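Skip to content | Home | What we do | About us | Our rules | Careers | Contact

Search this site... Go

About us

Reading time: 8 minutes

Hello, and thanks for clicking on the page that most people skip. We're Koltby, a small outfit in Stotham that writes working rules for robot arms and then tests whether anyone (us included!) can stick to them. Some of our customers run warehouses, some build kitchen helpers for people who can't lift much any more, and one makes a very good biscuit tin. What they have in common is a robot and a nagging worry about what it's allowed to do.

I started the firm one January, after years of reading safety manuals that were plainly written by someone who had never stood next to the machine. I wanted rules you could read out loud to a new starter. So we write them in everyday words, and we try every one of them in simulation before it goes near a real arm.
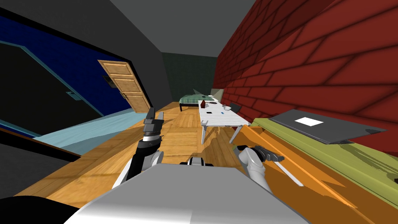

Our main rulebook is called Drisance, and it has 13 chapters. The first is all about homes, which are much harder than factories, if you ask me. In a factory you can paint a line on the floor and tell people to stay behind it. At home there's a bed, a table, a laptop somebody left open, a door that may or may not be shut, and the robot has to be polite around the lot. Our basic home rule is that an arm should know how far it can reach before it starts moving, and should keep clear of any doorway while a person might want to use it. It sounds obvious, but you'd be amazed how many set-ups leave it out!

The second chapter is about hands, and I'm fond of it. An open gripper must have a reason to be open. Before it closes on anything, the program has to say what it's closing on, how hard, and what it will do if it misses. We ask for that in writing, in the log, every single time, and I do get grumbles about the paperwork.
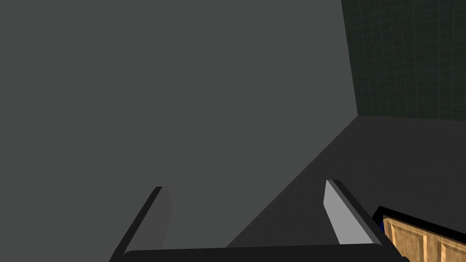 Gajdoš reckons we're still too soft on this, and that a program which can't name its target shouldn't be able to move the fingers at all, log or no log. We've had that argument over many lunches. I think there has to be room for slow, careful test moves near a blank wall or a plain worktop, where there's little to knock over, and the current wording lets you do them at reduced speed. It may well change in the next edition (I've been wrong before, and the changes page is there to prove it).

Then there's the matter of viewpoints. A camera on the wrist tips and rolls with the arm, so the picture it sends back can be at any old angle. People get muddled by that. Our rule is that whoever is checking a run should look at the wrist view and a wider view together, and should say which one they're going by when they write a note. "Move left" is no use to anyone if left is somewhere near the ceiling.

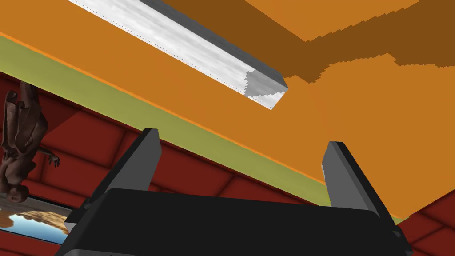 We're just as fussy about names for things. If one person calls it the bench and another calls it the table, sooner or later the arm gets sent to the wrong place, so each test room has a word list and everyone sticks to it. The full set of Drisance checks now stands at 351, and I'd love it to be fewer. Every year we go through the list and throw out the ones that haven't caught a fault, though I'll admit some of them get a stay of execution out of sheer affection.

What else? We publish our failures. There are 767 of them in the open record so far, each with a short note on which rule was broken, or which rule we didn't have yet. Customers sometimes wince at that, then they read a few and start sending us their own.
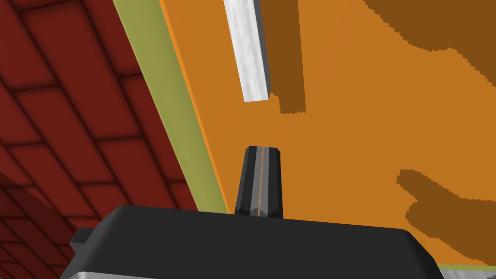

Do I need a real robot before I can use your rules?

Most people who come to us haven't bought one yet. You can begin with a simulated arm in a simulated room, work through the home and hands chapters, and have your word list and stopping rules settled before any money is spent on hardware. We do ask that you repeat the checks on the real thing afterwards, as a simulated table never wobbles unless you tell it to.

There are eight of us at the moment, in two rooms above the old seed merchant's, and we like visitors. Drop us a line through the contact page first, as the street door sticks and the bell is hopeless. The next edition of Drisance comes out on 7th April, and comments on the draft are welcome right up to the evening before.

Home | Our rules | Careers | Contact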